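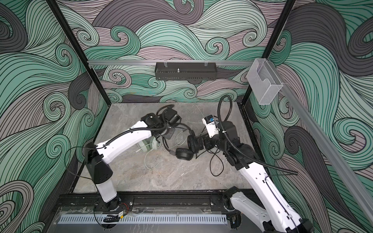
## 見積書を三回読んだ

双腕のセルを一式で買う話が、八月からずっと机の上にある。名乗っている会社はPralettiで、間に入っている商社がTekin。見積書の表紙はきれいなのに、二枚目から急に「一式」という字が増える。私はこの「一式」がどうも信用できない。

アーム二本と囲い、天板、手先のカメラまでは分かる。分からないのはその先で、ケーブル類、固定用の金具、予備のグリッパ、立ち上げの出張費がまとめて一行になっていて、これが総額の20パーセントを占める。内訳をくださいと書いたら、47行の表が返ってきた。最初から出せるなら出してほしい。

やらせたい仕事は、うちで言えばヘッドホンの取り回しである。硬い箱を右から左へ移すのとは違い、コードは毎回ちがう形で寝ている。カタログの繰り返し精度がいくら立派でも、線をつかむ話にはあまり効かないと思っている。営業資料の「100種類の対象物に対応」も、何をもって対応と呼ぶのか、欄外に一言もなかった。

それから意外に読みにくいのが、アーム自身の配線の値段だ。手首のまわりを太い線が大きく回っているような構成だと、消耗品として年に何本見込むのか、先に決めておかないと後で必ずもめる。見積もりには保守契約に含むとあり、保守契約の案には別途協議とある。どちらかが間違っている。
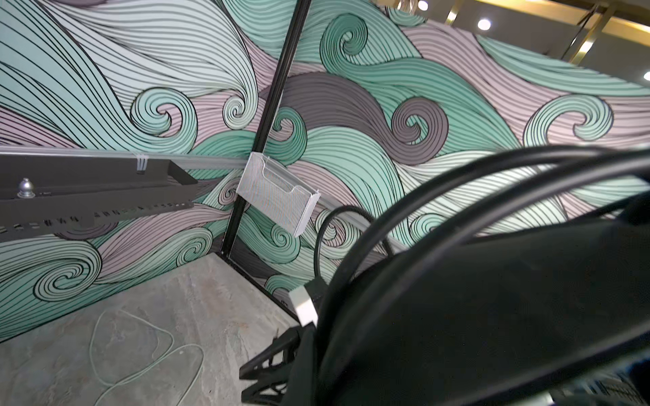

Refilwe Mokoenaからは、初年度は買わずにKekbridgeの月額プランで借りたほうがいい、というメールが来た。線と指先の交換が何回起きるか分からないうちに予備品の予算を組んでも、余るか足りないかのどちらかだし、借りている間に回数だけ記録しておけば次の見積もりで値切れる、とのこと。

言いたいことは分かる。ただ、借りる場合は途中解約の違約金が残り月数の半額で、Pirusvilleの拠点に移設するときは再設置費もこちら持ちになる。契約書の後ろのほうに小さく書いてあった。二年借りると購入価格をかなり超えるので、回数を数えるための授業料としては高い。

今のところ、稟議には購入と月額の両方を並べて出すつもりでいる。購入案のほうは予備のグリッパを2組に減らし、「一式」の行は全部ばらした。削減できる工数の欄は空けてある。営業の人が入れてくれた数字は消した。根拠を聞いた返事がまだ来ていない。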